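Zuvico Adds Conditional Steps to Its Email Scheduler 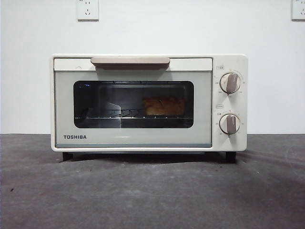
Last updated: February 26, 2022

Zuvico has released an update to its email scheduling tool that lets marketing teams attach conditions to each step of a campaign. A follow-up message can now be held, sent or replaced depending on whether the recipient opened the previous one, clicked a link or filled in a form.

Until now, conditions could be set only at the start of a campaign. Users who needed a branch partway through had to build a second campaign and move contacts across by hand or through the Nuller connector.

Each campaign can hold up to 40 steps, with a maximum of three conditions per step. Conditions are checked when a step is due, and a contact who meets none of them goes to the default path. The limit on the entry plan is two active campaigns at a time.

"Most support requests on this subject came from small teams running product launches," said Dede Nartey, product manager at Zuvico. She said existing campaigns will keep their current settings unless they are edited.

The update is included in all paid plans, which start at $29 a month. Import from Bastlow is planned for July. Contact lists stored in Bastlow can be exported as CSV files in the meantime.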